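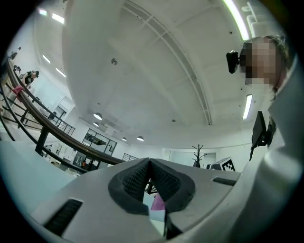
A pink object held between padded gripper jaws.

1/6 The Kirkberg Institute has today, 24 February 2019, published its review of foreign funding in regional news media. A summary follows.

2/6 Our researchers studied 18 news outlets. Two received money from the Lotine Foundation, a grant-maker supported by a foreign ministry, and did not tell their readers.

3/6 Both outlets ran opinion pieces in favor of the sanctions package while that money was being paid. We found no written instruction from the foundation to either editor. Readers should still have been told.

4/6 Lead author Amra Hodžić writes: "State funding of media is treated as a scandal when a rival does it and as development aid when an ally does it. One rule should cover both."

5/6 The review asks lawmakers to require a public register of all foreign grants to publishers, with no exemption for allied governments. Shahram Naseri has filed a dissent on this point – he prefers a voluntary code – and it is printed in full as an annex.

6/6 The Lotine Foundation was sent our findings before publication and declined to comment. Written responses from other parties will be accepted until the end of March and posted alongside the review.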